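Skov N13 portable newsroom kit

Price £299 ex VAT, or £13 a month on the Akska hire plan (24 month minimum, sorry, that's their rule not ours)

Back in stock. Cases went out of stock in November and we had a bit of a backlog, all cleared now.

What it does: gets copy, audio and pictures from a reporter back to the desk when there isn't a desk nearby. Written for small papers, hyperlocals, community radio. If you've given up the high street office and everyone files from home or the car, have a look at this one first before you spend more.

In the case:
Skov N13 hub with twin SIM slots
Handheld mic, foam windshield, 3 m lead
Clip mic
Battery, charger, UK plug
USB-C lead (short)
Quick start card

SIMs not included. Any network, must be unlocked data SIMs. The hub uses both at once and drops to one if the other goes. Live audio is fine on one bar, pictures will take longer, video we wouldn't promise.

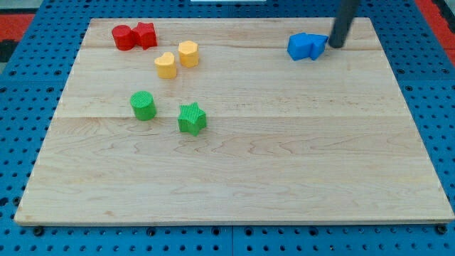
Battery does a council meeting and the drive home. Charges from the car too, but slowly. Spare battery is a seperate line, see accessories.

Files land in Plovex, the desk software. First login is free with the kit, extra logins are charged by Plovex direct. Works in a browser so nothing to install. Sub-editors can lock a story while they're in it, which the old version didnt do. Exports to most website systems and to plain text for the print pages.

Already got a Jando mixer? Plugs straight in, use the line socket not the mic one. Older Jando units with the round connector need the adaptor.

Specs
Weight: 700 g hub only, almost double with the case packed
Storage: 150 hours of speech, then it overwrites the oldest
Screen: small, mono, readable in sun
Colour: grey only now, the orange has been dropped

Delivery two working days mainland UK. Highlands and islands a bit longer. Order before 2 pm for same day dispatch.

Returns 30 days, unused mics only please, hygiene. Hub covered for two years, battery for one.

Buying for more than one title? Email for a quote, quicker than the phone at the moment.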